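# The Line at Drornville

The hall in Drornville had its chairs out by six, though the service wasn't until eleven the next morning. My sister had the key and I had the urn, and between us we'd brought every tablecloth our mother had left behind.

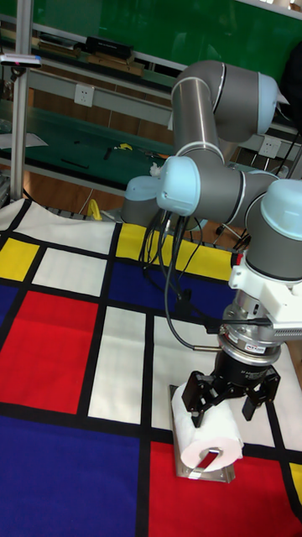 *A roll of white paper in its metal holder, on the patterned table covering.*

We'd heard about the protesters on Friday. They had a bus booked from Grisik and a permit for the footpath opposite the church. The boy being buried was nineteen. He'd worked the counter at Mercado, the grocer's on the corner, and he'd been kind to everyone, including people who didn't deserve it. The ones on the bus had never met him. They had signs about who he'd loved.

My sister wanted to stand in the road and yell. I told her his mum had asked for quiet.

"Quiet how?" she said.

I didn't have an answer, so I rang the choir. The choir rang the netball club, and somebody's cousin rang the ferry crews over at Wovport. I went to bed thinking we might get a dozen.

In the morning I walked down with the urn on a trolley and there were people all along the church fence. They'd brought bedsheets. White ones, floral ones, a kid's one with rockets on it. Four of the ferry crew had strung a sail between two boathooks and were arguing over which end was up.

The bus pulled in while I was plugging in the urn. I heard it before I saw it. When I came back out the line had closed up and the sheets had gone up with it, shoulder to shoulder, from the church gate to the corner. All I could see of the signs was the odd stick over the top.

Then they started shouting. The choir had been told to wait for the hearse, but an alto went early and the rest had to follow. It wasn't a hymn. It was the jingle from the old Mercado ads, the one about ripe tomatoes, which he used to sing at customers while he packed their bags. Half the line knew it. The other half picked it up by the second go.

His mum got out of the car and stood there with her hand on the door. She looked at the sheets, and at the sail, which was upside down. She listened right through to the end of the verse. Then she took her other son's arm and went in.

We held the line for two hours. My arms shook and the woman beside me took my corner without asking, and later I took hers. It rained a bit. The bus left before the service finished - I think they were cold.

Afterwards everyone came back to the hall and stood around with their coats on. The sandwiches went quickly. My sister washed cups and I dried, and neither of us said much. There were sheets hung over all the chairs to dry, and no one could remember whose was whose.

"The rocket one's going to be missed tonight," she said.

I folded it and put it by the door where someone would see it.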